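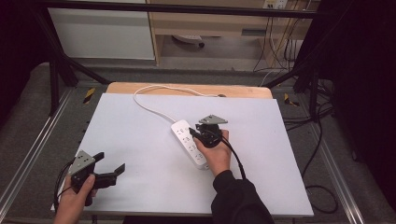
## 3. Setting up your Plidach sewing table

Now that the table is standing on its own feet, we can give it some power and get the machine and lamp settled in. Do take your time over this part. It is much nicer to sort out the cables now than to crawl underneath later with pins in your mouth!

**Before you start:** the Plidach needs a wall socket within easy reach. Please don't plug one extension into another to cover a longer distance - move the table instead, even if it means giving up the spot by the window for a while.

1. Switch off the wall socket and leave everything unplugged for now.
2. Choose a place for your power strip, well away from the foot pedal and from wherever you keep your iron and water bottle.
3. Lay the strip's cable towards the wall without any tight bends. If there is a lot left over, let it lie in wide, easy loops and don't wind it round a table leg.
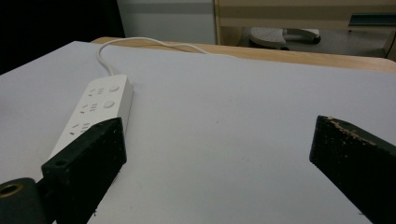
4. Read the rating label on the strip and add up the watts of everything you mean to run from it. A sewing machine and a lamp ask for very little. An iron is another matter altogether, and a 2,000 watt one should have a wall socket to itself.
5. Plug in the machine first, with its own switch off, and then the lamp.
6. Turn on the wall socket, then the lamp, then the machine. Press the pedal gently and let the needle run for a few seconds with no thread in it.

> **Caution:** If a plug feels warm, or you hear any buzzing, turn off at the wall and stop there. Don't carry on sewing to finish the seam, however tempting it is.

> **Note:** Anneli Hämäläinen, who wrote the first version of this guide, liked to put a small label on each plug, and we have kept up the habit ever since. A scrap of cotton tape and a laundry pen will do nicely.

### Fitting the lamp

The Ikonen clamp lamp goes on the back left corner if you are right-handed, and on the back right if you are left-handed, so that your hand doesn't throw a shadow over the needle. Tighten the clamp by hand until it stops moving, then give it 5 minutes and check it again, as the felt pad settles a little.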